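[Durance-users] Re: Re: planner holds at the container rim, two arms

24 Dec 2020

> We have two arms facing each other over one table and Durance 6 doing
> the planning. Single-arm moves are fine. When both grippers have to
> meet above the white container, the planner stops dead, thinks for
> 3000 ms, and returns "no path". Same start, same goal, one try in
> four it goes through. I have turned every knob in the config file
> and would like to know which of them are connected to anything.

Fewer than you'd hope. The padding setting in the config file is read once, at startup, and then the Fakir plugin overwrites it with its own value. This is in the release notes, under "Minor".

I spent yesterday on the same trouble with our pair. The planner keeps a padded box around each gripper and another around anything the perception side calls an obstacle. Clirico, being thorough, calls everything an obstacle. With our container it drew the box a good bit taller than the rim, so the two fingertips were in collision with thin air before either arm had moved.
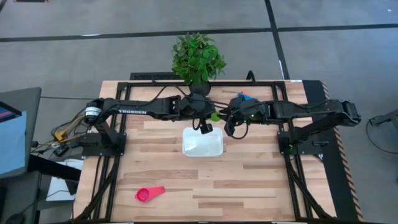 Vol. 8, Issue 14

The lime-green thing up between the grippers, over the back edge of the container, is where it gets interesting. Once an object is attached to one arm, the other arm still treats it as part of the furniture. You have to add it to the allowed list for both sides, by hand, each time. The scoop at the lower left can stay an obstacle, as there is a lot of bare wood between it and the container. Leave the plant in too. Clirico gives me a different shape for the leaves on every pass, and I have stopped taking it personally.

What worked for me:

Set the padding in the Fakir launch file and delete it from the config, so you aren't tempted.

Freeze the obstacle map before planning the joint move. If it updates halfway through, the planner starts over and doesn't mention it. I suspect that is your one in four.

Plan both arms as one group. Planning left, then right, looks faster until the right arm finds the left one parked in its way.

With those changes the plan comes back in about 14 ms here. I did try the Badard solver as well, on the advice of this list in September. It found very elegant paths through the table.

If it still fails, post the log with collision pairs turned on. The setting is spelled "colision_pairs", one l, and will be until version 8.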